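阅读时间：11 分钟　　分享 7　　评论 2

本站使用 Cookie 以改善浏览体验。继续阅读即表示您同意我们的 Cookie 设置。

Sodari 料箱抓取实验搭建与操作手册

第六章　杂物料箱：从摆箱子到跑完第一批数据

读到这一章的朋友，想必已经把机械臂装稳、把急停按钮接好，也在 Dumeo 控制软件里让手臂空着手走过几圈了。恭喜，最枯燥的部分算是过去了！接下来要做的事情更像家务：往箱子里放一些日常用品，让策略自己去试着抓，抓起来，松开，再抓，我们在旁边看着，把每一次尝试都记下来。听上去简单，可我们组里每一个人第一次做的时候都在某个小地方栽过跟头，所以这一章写得比别的章节啰嗦，还请多担待。

先用几句话交代方法。Sodari 想回答的问题是：一套抓取策略如果只在少量“规矩”的物体上训练过，遇到形状别扭的家居杂物时，靠自己反复尝试能补上多少。所谓别扭，指的是又细又长的、一头重一头轻的、透明的、毛茸茸的、拿在不同位置手感完全不一样的东西。我们让策略在同一个料箱里连续尝试，由程序判断成败，再把新得到的记录混进原来的训练集，更新一次，然后回到箱子前面继续。这样一来一回叫做一轮。论文里的曲线就是这样一轮一轮攒出来的，您如果想复现，或者想换上自己的策略来比较，照着本章做就可以了。

本章默认您已经读过第四章（安全）和第五章（手眼标定）。如果标定是很久以前做的，或者中间有人挪过相机，请先回第五章用 Serex 重新标一遍。我知道这很烦，可是标定偏了以后跑出来的数据，后面怎么洗都洗不干净。

6.1　开始之前

请先确认下面这些东西都在手边，免得跑到一半再满屋子找：

· 料箱和配套的斜隔板
· 固定料箱用的棒式夹具
· 垫缝用的小木块
· 本批次的物品清单，以及清单上的物品
· 一块干的软布
· 实验记录表（纸质的也行，Orysia Kostiuk 至今坚持用纸，她的记录反而是全组最齐的）

注意：请不要一个人操作。自动采集期间，现场至少要有两位熟悉急停位置的人，其中一位可以做别的事情，但不能离开房间。

注意：长头发请扎起来，挂绳、围巾和宽袖口请收好。手臂在料箱上方的动作看着不快，换方向的时候却很干脆。

6.2　固定料箱

1. 把料箱放到工作台上，让长边与机械臂基座的参考线平行。不需要拿尺子量到毫米，Dumeo 启动后会让您用探针碰几个角点，软件自己会把位置算出来。您只要保证手臂伸到箱子最远的角落时，肘部还留有余量就好。

2. 用夹具把箱沿夹住。夹具请夹在远离手臂常走路线的位置，手柄朝外，朝内的部分越少越好。夹完以后用手推一推箱子，推的力气可以大一些，要像手指不小心撞上箱壁那样推。箱子若有挪动的感觉，就再紧一紧。

3. 箱沿和夹具之间如果有缝，塞一块小木块。Maksym Panasiuk 最早用的是折起来的纸板，头一天很好，过了一夜就被压薄了，第二天整个箱子悄悄偏了一点，大家查了半天软件才想到去看那块纸板。所以现在一律用木头。

4. 装上斜隔板。斜面朝向工作区，底边要贴住箱底，不能翘起来。请沿着底边摸一遍（手臂务必处于停机状态），摸到有缝的地方就重新压一压。细长的物品最喜欢往这种缝里钻，钻进去以后夹爪是够不着的。

5. 用软布把箱底擦一遍。箱底的划痕和磨痕不用处理，也请不要为了好看去重新喷漆或者贴膜。策略的视觉部分是在有磨损的箱底上训练的，Stepan Panasiuk 曾经好心换过一块崭新的底板，反光变了，当天的成功率也跟着变了，我们只好把那一批单独存放，在论文附录里另作说明。

说明：隔板后面那一条窄的区域不作抓取用。请不要把备用物品、螺丝刀或者咖啡杯放在里面。碰撞模型把那一块当作空的，放了东西它也不知道。

6.3　整理线缆

这一节很短，却是我最想请您慢慢读的一节。夹爪的线缆沿着手臂外侧走，用扎带固定在几个位置。腕部附近一定要留出一个松松的弯，让末端转到极限角度时线还有富余；与此同时，这个弯又不能垂得太低，否则夹爪伸进箱子时会把线一起带进去，挂到物品上。

1. 在 Dumeo 里打开“关节慢走”，让腕部从一端极限转到另一端极限。

2. 眼睛盯着线缆最紧的那一刻。如果线被拉直了，停下来，把最靠近腕部的扎带剪掉，放出一点线再重新扎。

3. 再盯着线缆最松的那一刻。如果线弯垂到了指尖附近，就收回一点。

4. 每做完一批，回来看一眼扎带有没有滑动。扎带松了不会报警，软件只会觉得这只手臂最近有点笨。

注意：剪扎带请用平口剪，剪口朝外，别用美工刀。线缆的外皮比看上去要软得多，划伤以后往往要过好几天才出现断断续续的信号故障，查起来非常折磨人。

6.4　挑选和摆放物品

物品清单分六类：刷子、带柄的清洁用具、瓶子、罐子、软布类和“其他”。每一批从清单里抽，抽哪几样由 Sabatier 记录程序决定，请不要凭喜好替换。我们都有自己偏爱的物品（我就特别喜欢看它抓软布，每次都不一样），可一旦人开始挑，数据里就会混进人的口味，而这种口味事后是没有办法扣除的。

1. 在 Sabatier 里新建批次，屏幕上会列出本批要用的物品。逐样取来，放进箱子以前先看一看：瓶盖是否拧紧，刷毛有没有成片脱落，玻璃的罐子有没有裂纹。有裂纹的一律不用，不必可惜。

2. 把物品放进箱底的工作区。放法是双手捧着，在离箱底不高的地方轻轻松开，让它们自己滚到停住为止。请不要一件一件地摆整齐，也不要故意堆成难题。玻璃罐是例外，请用手放到底再松开。

3. 等所有东西都静止了再离开箱口。圆的瓶子有时会慢慢滚上好一会儿，耐心等它停。

4. 物品互相挨着、靠着箱壁或者贴着隔板脚，都属于正常情况，保留即可。只有一种情况需要人来调整，就是某件物品竖起来架在箱沿上，一碰就会翻出去，这时候请把它放平。

5. 在 Sabatier 里点“拍摄初始状态”，看一看预览。透明的物品在预览里可能很淡，瓶身几乎看不出来，只剩一个有颜色的盖子，这不要紧，请不要因为看不清就去挪动它。透明物体本来就是我们想考察的内容之一。

6. 确认无误后退到黄线外面，由另一位同事复述一遍“手已离开”，再点“开始”。这句话听着有些傻气，我们也笑过，但一直保留到现在。 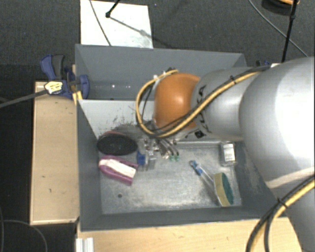
6.5　跑第一批

点下“开始”以后，手臂会先升到料箱上方的等待位，停一小会儿，接着下探，做第一次尝试。它抓到东西以后会提起来，在空中保持七秒，随后移到箱子另一侧松手，让物品落回工作区。松手的位置是随机选的，这样每次尝试以后箱子里的布局都会变一变，不需要人去重新摆。

1. 前几次尝试请站在急停旁边看，不要看手机。刚开始的几次最能说明标定有没有问题：如果指尖总是偏向同一个方向，每次都差那么一点点，请停下来，回第五章。偏得没有规律，倒通常是策略自己还没学会，由它去。

2. 看成败判断是否可信。Sabatier 用提起前后的图像对比和夹爪开度一起判断。请对照屏幕上的结果，与您亲眼看到的比一比，不一致的时候按一下脚踏开关，该次记录会被打上“待复核”的标记，跑完以后再统一处理，不用中途停机。

3. 刷子请格外留意。夹在刷毛上和夹在刷背上，夹爪的开度差别很大，刷毛还会慢慢回弹，程序偶尔会把“夹着刷毛提起来了”误判成“什么也没夹到”。Myrto Raptis 为此加过一条修正规则，默认是打开的，路径在“设置 → 判断 → 软边缘”。如果您的物品里没有刷子，关掉也无妨。

4. 带海绵头的长柄用具重心靠近一头，夹在柄上时往往会转着圈地荡。荡起来不算失败，落在保持时间之内掉下来才算。请等程序自己判断，不要看它晃得厉害就伸手去扶！

5. 如果物品被推到隔板脚下或者箱壁边上，策略会先试几次直接抓。连续不成功时，程序会插入一个“拨动”动作，用闭合的指尖把物品轻轻往中间带。拨动不计入成功率，却会记进日志，后面做分析时很有用，请不要删。

6. 一批结束时手臂会回到等待位，指示灯变成常亮。此时按下停机钥匙，确认屏幕显示“已断使能”，才可以把手伸进箱子。

说明：一批数据跑下来要多久，与物品和策略的状态有关，我们这边通常在 11 分钟左右。开始的时候会长一些，等策略变得利索了，您会明显感觉到节奏轻快起来，那种感觉真的很让人高兴。

注意：隔板表面出现黑色擦痕是指尖橡胶类材料蹭上去的常见现象，不影响使用。但若某一次尝试中听见连续的刮擦声，请立刻急停，检查指尖有没有移位，再检查隔板底边。

6.6　更新策略，进入下一轮

1. 批次结束后，在 Sabatier 里打开“待复核”列表，逐条看回放，给出判断。请在当天做完，隔天再看回放，人会记不清现场是什么样子，判断起来也会越来越宽松，我自己就是这样。

2. 点“并入训练集”。程序会按照旧数据与新数据各占一半的比例取样。这个比例我们来回试过，新数据给得太多，策略很快就学会了眼前这几样东西，换一批物品又像没学过一样；给得太少，又看不出变化。您的情况可能不同，改动比例时请在备注栏写清楚，方便以后对照。

3. 启动更新，等待完成。其间可以去喝杯茶，料箱不用动，物品也留在原处，程序会在下一批开始前提示您更换。

4. 更新完成后先跑一次“对照批”，用的是固定的那组物品，策略不做任何学习，只测成绩。对照批的物品请单独存放，平时不要混用。瓶盖磨花了，海绵压扁了，成绩都会跟着漂，而您会以为是策略变了。

5. 把对照批的结果填进记录表，然后回到 6.4，从抽取物品开始下一轮。

Khurram Magsi 在整理论文曲线时留了一条意见，我觉得值得放在这里：请把跑坏的批次也留着。停过电的，有人碰了箱子的，忘了拧瓶盖的，都留着，加上标签就行。他后来分析“拨动”动作何时有用，用到的恰恰有好几批当初差点被我们删掉的数据，因为那里面物品卡在边角上的情况特别多。

6.7　常见情况与处理

手臂下探到一半停住，屏幕提示“力过大”
多半是指尖顶到了硬物或者箱底。清除提示，让手臂慢速抬起，看看物品有没有损坏，再点“继续”。同一位置反复出现，请重新碰一次角点，箱子可能已经挪动了。

夹爪合上以后不再张开
先看线缆接头，再看有没有细小的东西卡在连杆里，断下来的刷毛是常客。请断使能以后用镊子取，别用手指去抠。

物品跳进了隔板后面
当前这次尝试会自动记为“丢失”。请让整批跑完再取出，中途进箱会让后面的初始状态对不上。如果丢的刚好是最后一件还能抓的物品，程序会自行结束本批。

成功率忽然变低，物品和策略都没换
请按这个顺序查：灯光，箱子位置，指尖磨损，标定。我们遇到过的，多数在查到灯光时就找到原因了。有一年 2 月天特别阴，大家把房间的顶灯全打开了，忘了平时是关着一排的，光滑表面上多出许多亮点，深度图里到处是小洞。现在墙上贴了一张小条，写着哪几个开关该开，哪几个该关。

两批之间成绩起伏很大
单独一批的起伏属于正常，请不要因为某一批特别好就急着把策略存成正式版本（我们谁都干过这事）。看对照批连续几轮的走势，比看任何一批都踏实。

Sabatier 提示“初始状态与记录不符”
说明点了“拍摄初始状态”之后箱子里又有东西动过，常见的是瓶子慢慢滚了。重新拍摄一次即可，不需要把物品取出来重放。

6.8　收尾

1. 断使能，拔下停机钥匙，交给当天的负责人。

2. 把物品取出来，擦干净，按清单放回各自的盒子。刷子请毛朝上放，压久了刷毛会倒向一边，抓起来和原先就不是一回事了。

3. 料箱留在原位，夹具不要松。每松一次，第二天就得重新碰角点，省下的地方实在不值得。

4. 在记录表上写下批次编号、操作人和任何您觉得奇怪的事情，哪怕只有一句“今天它总往左边偏”。这样的一句话帮过我们好几次忙。

下一章讲怎样把自己的策略接进 Dumeo，以及接口里几个容易写反的坐标方向。如果您在本章的某一步卡住了，欢迎在下面留言，请附上批次日志，Orysia 和我会轮流看，回得慢的时候多半是我们正守在箱子前面。

订阅我们的邮件通讯，手册更新时第一时间收到通知。您可以随时退订。

分享 7　　评论 2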